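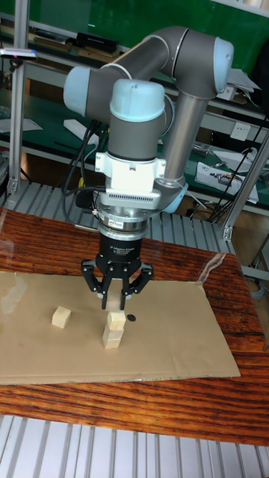
My first year of paying with crypto in Cernport

9th January

I finally sat down with a big mug of coffee and went through every crypto payment I made last year, and I had so much fun doing it that I have to write it up!

Quick background for new readers. Last November a bunch of shops on the harbor side of town started taking stablecoins through an app called Darkodach, and I signed up the same evening (of course I did). I'd owned a little crypto before that, but it just sat there. I'd look at the price, feel smart or feel dumb, and close the tab. Spending it is a whole different feeling. You scan a square, your phone buzzes, and you walk out with bread.

So, the numbers. I made 32 payments, and 25 of them went through on the first try. That's better than my old bank card did the year its chip was dying! The other 7 were mostly my own fault. Twice I was on the wrong network, and once I had my phone in airplane mode and stood there poking at it while a very patient line formed behind me.

Where it all went

Coffee, mostly. Brullier is the roaster on the corner by the ferry stop, and they knock a little off if you pay with the app, so I've been drinking far too much of their dark blend. After that it's the bike shop, a used bookstore, and one pair of winter boots that I love more than is reasonable.

The fees were the part I worried about, and they were tiny – a few cents most days. I did get stung one Friday night when the network was jammed and a sandwich cost me almost a dollar extra. I ate it anyway. It was a good sandwich.

Switching wallets

I moved everything over to Feyisa in the spring and I'm so glad I did. The screen shows the price in dollars first and the coin amount in small type under it, so I don't have to do math at the register. Backing it up took one evening, a pen and two sheets of paper. Please do yours if you haven't – I'll wait!

Taxes are still a pain. Every payment is its own line, even the muffins, and I've got roughly 4 hours of spreadsheet ahead of me. The export file puts the dates in an order I can't figure out, so if you've found a way to sort them, please leave me a comment.

Next up I want to try splitting a dinner bill with friends who all use different apps. I've got three people signed up and a table booked at the noodle place.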